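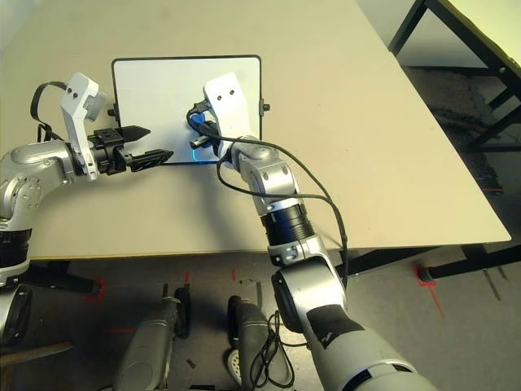
Fishing > Tackle & Rigs > How-To

Knots Reels Lures Bait Trip Reports Contact

How to Respool a Spinning Reel Without the Twist

Every year in March I get a little pile of messages from folks whose line jumped off the spool in loops on the first warm morning of the season, and nine times out of ten the trouble began at home, when the new line went on. I have done it wrong myself more often than I care to say. My first proper reel came from old Donnie MacBrayne, who had the bait counter at Katamwood when I was a kid, and he made me respool it three times before he'd let me walk out the door with it.

You will need your reel, the rod it goes on, a fresh spool of monofilament, a pair of line clippers, a damp cloth and a small piece of tape. A helper is nice but you can manage without one.

Getting the old line off

Strip the old line off by hand, or tie the end to an empty spool and wind it across. Please don't leave it on the bank or toss it loose in the trash, where birds can get into it. I cut mine into short pieces first, and the shop at Stanow has a recycling tube by the front door if you happen to be out that way. While the spool is bare, wipe it down and run a fingertip around the lip. If you feel a nick, smooth it very gently with fine sandpaper, or the line will catch there on every cast you make.

Tying on

Put the reel on the bottom section of the rod and run the new line down through the first guide, the big one. Now open the bail. I'm saying it twice because I forget it about once a year myself – open the bail before you tie the line to the spool, or you'll have a beautiful knot and nothing will wind. Go around the spool, tie an overhand knot around the main line, tie a second overhand knot in the tag end, wet everything and pull it snug. Trim the end close. If you're using braid, put a strip of tape over the knot or start with a few yards of mono, so the whole lot doesn't spin around on the spool.

Winding

Lay the new spool flat on the floor, label up. Close the bail, pinch the line in your damp cloth a foot or so above the reel, and make 18 turns of the handle. Then stop and let the line go slack between the rod and the floor. If it hangs in easy, open curves, carry on. If it curls up on itself like a pig's tail, flip the spool over so the label faces down and try again. That one check will save you most of the grief.

Keep the pressure steady with the cloth as you wind. It should feel firm but you shouldn't be burning your fingers. Siiri Adomaitis, who fishes Lake Jotudness with me most summers, likes to drop her spool in a bucket of lukewarm water for a while beforehand, and I have to admit her line does lie very nicely, particularly the heavier stuff that has been sitting on a shelf all winter.

How full is full?

Stop when the line is 2 millimeters or so below the lip. Any fuller and it will spill off in a bunch the first time you cast into a breeze. Too low and you'll lose distance, which is hard on a person when the perch are just out of reach. Clip the line, tuck the end under the little tab on the side of the spool, and there you are.

If it still twists

Take it down to the water, remove every bit of tackle, and let the bare line trail out behind a slow boat, or downstream if you're wading a river. Give it five minutes and wind it back under tension. After that, get into the habit of closing the bail by hand when you cast – it feels fussy for a trip or two and then you won't notice you're doing it.

Next time I'll go over setting the drag, as I promised Darius after he lost that pike.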